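Review: Kenance, a folding method for a single-arm robot with a wrist camera

Kenance is a training recipe, released as code and a set of weights, for getting one arm to handle clothes on a table. It comes from a small group led by Kazimiera Szczepańska. The claim is that a wrist camera alone is enough to find an edge, pick it up and bring it over, with no overhead view. I spent most of November trying it out.

Setup took one Saturday. The instructions assume Mirani fingers and a plain table, and the config file is short. The authors train on 3000 demonstrations, but the weights can be tuned on far fewer. I used 65 of my own, all of them shorts and trousers.

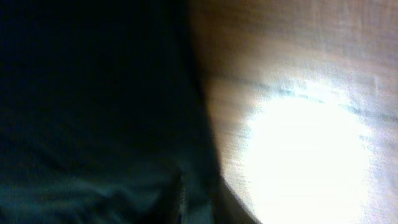 The main idea is a memory of recent views. When the camera gets too close to read anything, the policy leans on what it saw a moment earlier and keeps moving along the last edge it trusted. The older Sulholm baseline has no such memory, and in my runs it often stopped dead near the cloth and had to be restarted by hand.

I ran 22 trials with each. Kenance finished the first fold in most of them. The second fold was weaker, mainly on soft waistbands, where the fingers closed on one layer and left the other behind. Glare on the table also hurts. I closed the blinds for a few runs and the grasps landed closer to the edge.
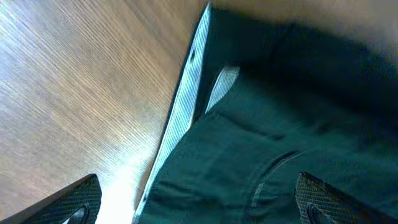 Trim helps a lot. A pale stripe against dark cloth gives the edge finder a clean line, and those runs were the steadiest I had. Pockets are a problem. An open pocket with a light lining can be taken for the hem, and then the whole garment gets dragged sideways. The paper mentions this in one sentence and it deserves more.

Tuning took around 2 hours on our Ferkus workstation. The logging is good, and every grasp is saved with the score that led to it. The documentation for the memory length setting is thin, so expect to try a few values.

I would use it again for flat items with clear edges. For anything with a lot of pockets I would keep the overhead camera for now.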